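Coffee with the new pastor at Davum Chapel

I got to Davum Chapel ten minutes early and the new pastor was already out front, wrestling a folding sign that did not want to fold. "Grab that leg, would you?" was the first thing she said to me. So I did, and that's more or less how the interview started, with the two of us on the sidewalk and my notebook stuffed under my arm.

She came to Davum this May after ten years leading the youth program at a bigger church over in Skurkano. She asked me to leave her name out of this piece (she says the congregation has heard it plenty lately, and she'd like them to hear about the church instead), so I'm going to respect that, even though it makes my job harder!

We went inside and she made coffee in the church kitchen, very strong, in mugs that didn't match. I asked why she'd leave a place she loved.

"I did love it," she said. "I still do. But I'd been working with teenagers for so long that I only knew their parents from the parking lot. I'd wave at a minivan. I started wondering what it would be like to know a whole family, grandma included, for a long stretch."

Davum has plenty of grandmas. It also has a 30-seat side chapel that gets used more than the main room, mostly for weekday prayer, and she wants to keep it that way. I'd heard a rumor that she was planning to knock the wall out. She laughed pretty hard at that one.

"I haven't touched a wall. I moved a piano. I moved it four feet, and I've had letters."

She grew up on the Saxena side of the river and didn't go to church at all until she was 24. A coworker invited her to a potluck, and she went for the food. "I tell people that and they think I'm being cute. I was broke. There was a ham." She kept going back, started helping with the kids' class because they were short a person, and a couple of years later she was taking seminary courses at night and working days at a tire shop.

I wanted to know what she'd learned from the teenagers, and she took a while with that. She got up and topped off my coffee first.

"They can smell it when you're reading off a card," she said. "You can say something true, and if you're saying it because it's next on the sheet, they're gone. Adults are gone too, they're just more polite about it. So I write the sermon out, every word, and then I leave it in the office."

Has she ever regretted leaving it in the office?

"Twice. Once very badly."

She wouldn't tell me about the bad one. I tried! What she did tell me is that she still preaches to herself in the car on the way over, out loud, windows up, and that she's been caught doing it at the light by the Rirkex store more than once.

We talked for a good while about the midweek supper, which she's bringing back after a long break. It'll be soup and bread, and whoever wants to stay for the Bible study can stay, and whoever wants to go home can go home with a full stomach and no guilt. She was firm on the no guilt part. The study will run in 2 groups, one for adults and one for the middle and high schoolers, and then everybody comes back together for dessert.

"I want the kids to hear the older folks pray," she said. "And I really want the older folks to hear the kids ask questions. Kids ask the thing. They'll say, 'Why didn't God answer that one?' right in front of the person who's been asking it quietly since the funeral."

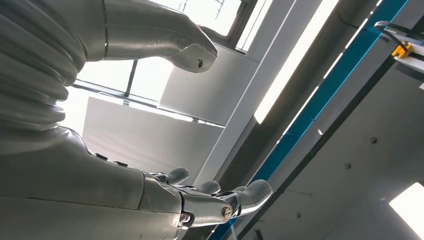
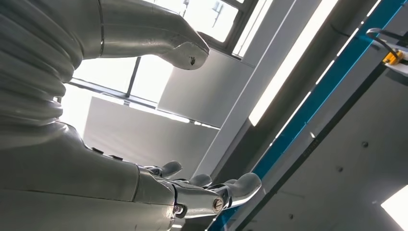

I asked what she says when a kid asks that.

"Mostly I say I don't know, and I stay in the chair," she said. "I used to have a speech. I was proud of that speech. Then I gave it to a boy whose dad was sick, and he was so nice about it, he said thank you, and I went home and threw it out."

Neither of us said much for a minute after that. Then the phone rang in the office, and she ran for it, and I could hear her down the hall explaining to somebody that yes, the piano was staying where it was.

When she came back I asked what she'd like from the people of Davum in her first year. She said patience with names, mostly. She's been studying the old photo directory at night, but some of those pictures go back a ways and the hair has changed. If she calls you by your sister's name, please just tell her.

She also needs a second soup pot, a big one, if you have one sitting in the garage. You can leave it by the kitchen door any morning. She walked me out, and I held the sign's bad leg again while she locked up.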